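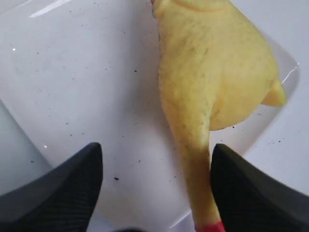 Kategorie: Meinung / Arbeit & Technik

Seit vier Monaten arbeite ich neben einem Greifarm, und ich gehe morgens lieber zur Arbeit als vorher. Ich schreibe das gleich an den Anfang, weil ich die Diskussion um Automatisierung im Versand seit Jahren verfolge und darin fast immer Leute zu Wort kommen, die entweder so eine Anlage verkaufen wollen oder noch nie zehn Stunden Retouren sortiert haben. Ich habe Retouren sortiert. Sechs Jahre lang, bei Wumach, Tierbedarf und Spielwaren, Halle zwei, Frühschicht.

Wer noch nie in einer Retourenabteilung gestanden hat, stellt sich das vermutlich ordentlicher vor, als es ist. Ein Karton kommt auf, drin liegt, was der Kunde nicht haben wollte, manchmal in der Verpackung, oft ohne. Quietschhühner, Seile, Bälle, Wasserspender, Kratzbretter. Das Teil muss raus, auf die Schale, angeschaut, gedreht, einem Artikel zugeordnet und in die richtige Kiste gelegt werden. Dann das nächste. In einer normalen Schicht waren das bei mir 448 Griffe, in der Woche nach Weihnachten auch mal 633, und ich weiß diese Zahlen so genau, weil sie bei uns an einer Tafel standen, mit Namen daneben. Meine Schulter kennt sie auch.

Als Bernd Mühlbauer, unser Schichtleiter, im Dezember in der Pause erzählte, dass die Zelle von Bestska zu uns kommt, war die Stimmung im Keller. Bei mir genauso! Ich bin nach Hause gefahren und habe Stellenanzeigen gelesen. Heute finde ich, wir hätten an dem Abend besser eine Liste mit Forderungen geschrieben (das haben wir dann im Januar nachgeholt, dazu gleich), denn fast alles, was an so einer Anlage gut oder schlecht wird, entscheidet sich in den Wochen, bevor der erste Greifer zupackt.

Aber erst einmal die Begeisterung, die muss raus. Es ist großartig, diesem Ding beim Lernen zuzusehen. Nehmen wir das Gummihuhn. Jeder kennt es, gelb, gerupft, dicker Bauch und ein dünner langer Hals, und jeder von uns würde es, ohne eine Sekunde nachzudenken, irgendwie packen. Irgendwie! Genau dieses Irgendwie ist die ganze Schwierigkeit. Am Bauch ist es breit und rund und gibt nach, am Flügelstummel ist kaum etwas dran, woran man halten könnte, und am Hals ist es so schmal, dass zwei Finger von links und rechts gut herankommen, nur hängt dann der ganze schwere Teil auf einer Seite. Ich habe sechs Jahre lang Hühner in Kisten geworfen und mir nie klargemacht, wie viel meine Hand da entscheidet. Seit ich der Maschine Griffe beibringe, sehe ich meine eigenen Hände anders an. Ich erwische mich zu Hause dabei, wie ich über eine Gurke nachdenke.

Und hier wird es für die Debatte interessant, finde ich. Es heißt immer, einfache Arbeit werde automatisiert und anspruchsvolle bleibe übrig. Ich halte das für falsch beschrieben. Unsere Arbeit war nie einfach. Sie wurde einfach genannt und einfach bezahlt. Dass eine Firma mit klugen Leuten und viel Geld Monate braucht, bis ein Arm ein Quietschspielzeug verlässlich von einer weißen Schale hebt, ist das schönste Kompliment, das man einer Retourenkraft machen kann. Ich hätte es gern auf der Lohnabrechnung.

Was hat sich nun konkret geändert? Ich arbeite an der Zelle in einem Zweierteam mit Till Lammers, der vorher in der Verpackung war. Eine von unseren Aufgaben ist das Vormachen: Wir führen den Greifer an die Teile, bei denen er sich schwertut, und zeigen ihm brauchbare Stellen. Eine andere ist das Nachschauen bei allem, was er ablehnt. Dazu kommt der Kleinkram, den in keiner Präsentation jemand erwähnt hat, Schalen tauschen zum Beispiel. Auf den Schalen sammelt sich Dreck, schwarze Krümel, Fussel, Zeug aus den Kartons, und wer meint, eine automatisierte Halle sei eine saubere Halle, darf gern eine Woche lang mein Tuch auswaschen. Till schwört auf Mikrofaser, ich auf einen alten Malerpinsel. Darüber kann man eine ganze Pause lang streiten.

Das Tempo ist ein anderes geworden. Früher hat mich der Karton gehetzt, heute gibt es Minuten, in denen ich hinsehe und nachdenke, und dann wieder eine Viertelstunde, in der alles auf einmal klemmt. Manche Kolleginnen mögen das nicht. Sie sagen, sie hätten beim Sortieren wenigstens den Kopf frei gehabt, Hörbuch rein und los, und jetzt müssten sie ständig aufmerksam sein und seien abends auf eine neue Art müde. Das nehme ich ernst, mir geht es an schlechten Tagen auch so. Müde Augen sind bloß leichter auszuruhen als eine kaputte Schulter, jedenfalls in meinem Alter.

Jetzt zu dem Teil, bei dem meine Begeisterung Bedingungen stellt. Von unserer Liste aus dem Januar haben wir drei Punkte durchbekommen. Die Tafel mit den Namen ist weg. Wer an der Zelle arbeitet, wurde eine Lohngruppe höher eingestuft, auch während der Einarbeitung. Und wer nicht an die Zelle will, darf in der Handsortierung bleiben, solange es sie gibt. Die ist kleiner geworden, das verschweige ich nicht. Entlassen wurde bei uns bislang niemand, aber zwei befristete Verträge sind ausgelaufen und wurden nicht verlängert. Einer davon gehörte einem Kollegen, der das Huhn schneller zuordnen konnte als irgendwer sonst in der Halle. Man kann begeistert sein von einer Technik und das trotzdem beschissen finden. Ich bin beides.

Nicht durchbekommen haben wir den Punkt mit den Aufzeichnungen. Wenn ich dem Greifer etwas vormache, wird das gespeichert, und aus meinen Griffen werden Daten, mit denen er später ohne mich greift. Bestska sagt, die Aufnahmen dienten nur dem Training. Gut. Nur steckt darin mein Können, sechs Jahre Fingerspitzengefühl, und das wandert möglicherweise auch in die Anlage am Standort Prascombe, wo dann Leute stehen, die ich nie gesehen habe. Vielleicht hilft es denen, das würde mich sogar freuen! Aber gefragt werden möchte ich vorher, und eine Beteiligung wäre auch keine verrückte Idee. Musiker bekommen Geld, wenn ihr Lied im Supermarkt läuft. Mein Griff an den Hühnerhals darf meinetwegen etwas weniger kosten.

Ein Bekannter meiner Frau arbeitet bei Sitthichai, ebenfalls Versand, ebenfalls neue Anlage. Dort wurde die Zelle übers Wochenende aufgebaut, die Belegschaft kam herein und fand sie vor. Eingewiesen wurden zwei Leute aus der Haustechnik, alle anderen durften zuschauen. Wenn etwas klemmt, wird gerufen und gewartet, und während des Wartens wird von Hand sortiert, im alten Tempo und zum alten Lohn. Er hasst das Ding, und ich würde es an seiner Stelle auch hassen. Nach seinen Erzählungen ist die Technik kaum anders als unsere. Deshalb ärgert mich die Frage »Bist du für oder gegen Roboter?«, die ich inzwischen auf jeder Geburtstagsfeier höre. Ich bin dafür, dass die Leute, die ein Teil tausendmal in der Hand hatten, beim Anlernen vorne stehen. Und dass sie dafür bezahlt werden.

An unserer Anlage laufen zurzeit 116 Artikel. Das klingt nach viel, bis man durch unser Lager geht. Die Seile kann er noch gar nicht, bei den Netzen mit Bällen drin greift er gern ins Netz und wundert sich (ich weiß, dass er sich nicht wundert, aber wer daneben steht, denkt so). Mühlbauer fragt jede Woche, wann die Seile drankommen. Till und ich haben ihm gesagt, dass wir dafür eine dritte Person brauchen, am liebsten jemanden aus der Handsortierung, und zwar unbefristet. Er hat es aufgeschrieben. Bis dahin machen wir die Seile von Hand.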